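**Robot arms coming to our sock finishing line – what happens to the hangers job?**

Asked in: Work & Shop Floor

I work at a small knitwear place, Lavivis, the finishing room. We knit elsewhere and everything comes to us to be paired, clipped, steamed and bagged. My job for 7 years has been what we call hangers – you take the socks out of the blue bins and clip them on the little drying hangers with the metal clips, then they go on the rail.

In December management told us they are bringing in a two arm setup from an outfit called Jaltar to do the clipping. Arms with grippers, cameras on the wrists, the whole thing. They said no layoffs, "roles will evolve". One sheet of paper, no details. There are 4 of us on hangers across two shifts.

It's been in the side room for a few weeks now getting trained. They have us go in one at a time and show it how we do it, move the arms by hand while it records. So I'm teaching it my job basically. It's slow right now, one sock takes forever and it drops a lot of clips. But I'm not dumb, it will get faster.
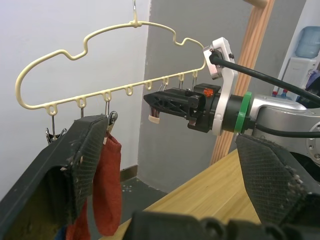 Questions I guess, in no order:

- has anyone been through this and did they realy keep people
- should we be getting paid extra for the teaching part? its not in my job description and I'm off my own count while I do it
- what do I ask for in writing
- my hands are shot from the clips tbh so part of me wants it to work. is that stupid

Rate is piece based over a base. Target is 100 hangers a shift and the bonus starts above that. No union. Small town, not many other places to go.

Edit: fixed the numbers. Also yes I already asked HR, they sent me the same sheet again.

---

**Answer 1** – marked helpful

Went through it at Berano, packing side, not socks but close enough. Long answer, typing on break so sorry.

Did they keep people. Mostly. Nobody got walked out the day it went live. What happened was two people left on their own and they never filled the spots. So "no layoffs" was true and the room still got smaller. Ask about that directly: will open positions be filled. If they won't answer you have your answer.

What the job turned into – you mind the machine. Load bins, clear jams, pick up what it dropped, redo the bad ones. Less of the same motion all day, my wrists got better, no joke. But it's a different kind of tired. You wait and wait and then everything goes wrong at once. And you end up doing only the stuff it can't do, the twisted ones, the tiny sizes, whatever slid to the bottom of the bin. The easy work is gone and the easy work is where you made your bonus!!

That's the part I'd worry about in your shoes. Piece rate plus a robot is a mess. If it does the easy hangers and you do the ugly ones your count drops and it looks like YOU got slow. We lost money for two pay periods before they moved us to flat hourly. They did not backpay.

Get in writing:

1. Your average earnings from before it came in, as a floor, while they figure things out. Save your stubs now.
2. Hours you spend teaching it paid at that same average, not the base. You're off your count because they asked you to be.
3. Who gets trained to run it. Needs to be you 4 and not one new guy from outside.
4. What happens to the target. 100 a shift from whose hands? Does the machine's count go on your sheet or its own.
5. Who is allowed to stop it, and that you don't get written up for stopping it.

Go in together if the others are willing. One person asking is a complaint. We went as a group and got a meeting the same week.

And no its not stupid to want it to work. I wanted ours to work by the end because when it didn't I was the one under the table looking for parts.

---

**Answer 2**

I've been on the other side of this, I set up cells like that (not for Jaltar, no connection). Couple things.

Small floppy stuff with spring clips is hard. Really hard. Cloth never hangs the same way twice and a clip has to be squeezed the right amount at the right angle. I would not expect it to match a person with 7 years anytime soon. Expect a long stretch where it runs next to you and does part of the load. Plan for that stretch, ask about that stretch, because management usually plans for the brochure version.

On the teaching – the recordings are worth something. Whether you can get paid for it depends on your state and whatever you signed when you started, I'm not a lawyer. But asking for a training rate is normal. At one site they called it an instructor differential and added it per hour, no fuss, since the vendor was pushing for good demos and tired annoyed people give bad demos. Use that.

Also ask to see what gets recorded. Wrist cameras mostly see hands and the work but there can be others in the room. You're allowed to ask if any of it is used to time you. Get that one by email.

Safety stuff, short version: know where the e-stop is, ask what force and speed limit it's set to, don't reach in while it's moving even if everyone else does. Hair and sleeves.

If they offer any course at all take it, even a dumb half day one. Having "ran a two arm cell" on your resume goes further than hangers does, sorry but its true.

---

**Answer 3**

my cousin was at Ambrosio when they got robots and they all got let go so. start looking

> **Comment from asker:** was that the socks plant or the warehouse?

> **Reply:** warehouse i think. might of been the whole place closing tho not sure

---

**Comment from asker on Answer 1:** thank you, this is the first thing anyone has said that I can use. Talked to the other three at lunch, two are in, one is thinking on it. Didn't know about the bonus thing, went and looked and my last check is already down from the teaching days. Printing stubs tonight. Does the floor need to have an end date on it or do we leave that out

**Reply:** leave it out. let them bring it up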